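Can it clear the table yet?

Short one this month, deadline was yesterday. Several of you wrote in after the October issue asking the same thing in different words – when does a machine do the dishes, and I mean all of it, from the table on. So I called round.

Short answer: no. Longer answer: bits of it, on a good day, if the cups are where it expects them.

Thandeka Modise runs the kitchen trials at Matlala. They have spent most of the year on one chore. Cup and saucer off the table, onto a tray, tray to the counter. Done. A six-year-old can do it. Their arm got through 217 clean transfers in the last round before they stopped to change the finger pads, and she was pleased with that, though she'd like it noted that every one of those was a cup with nothing in it. Half a cup of cold coffee is a different job. She wouldn't give me a date for the coffee.

What goes wrong? Saucers, mostly. They lie flat, the rim is thin, and there isn't much to get a finger under. Pinch the cup and lift, the saucer stays behind. Push the saucer to the table edge to get under it and sometimes you have no saucer. Trays are nearly as bad – wide, shallow, and the thing has to stay level the whole way. People do it with two hands and don't think about it.

The other half is showing the machine what you want. Matlala does a lot of that by hand, a person working the gripper through the motion again and again. Sipho Ntuli did 18 sessions of it and says his wrist still hurts. Pads wear out too, they go rough and start shedding bits, and then the grip changes and you're partly starting over.

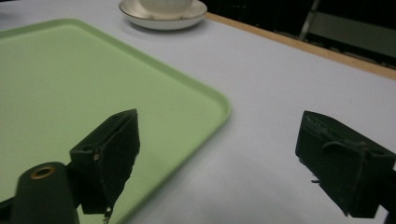
On the shop floor

Better news, sort of. Bistcombe has had a pick-and-pack cell going since October, boxes only, all one size. 3,000 a shift when nothing jams. Khanyisile Shezi, who looks after the line, has 6 people where she expected to need fewer, becuase somebody has to feed it, clear it and deal with every box that comes in dented. She likes it anyway. Backs are better. Nobody lifts above the shoulder now.

Mixed bins, soft bags, anything shiny in plastic – still done by hand. Clakberg tried bags and put the machine back on boxes.

Sweeping and floors: fine, has been for years. Folding towels: slow, one at a time, okay if you're out all day. Shirts: no. Loading a dishwasher: seen it done once, with plates, by a team who had clearly practised those plates.

Kadir Türkmen at Trikano thinks we'll get table clearing in canteens well before homes. Same cups, same trays, same tables all day long. Makes sense to me. My own kitchen has no two mugs alike and one of them has no handle.

More on canteens next issue if Kadir lets me in to see it. Send questions, and if you've got a machine at work doing somthing dull and doing it well, tell me which and for how long.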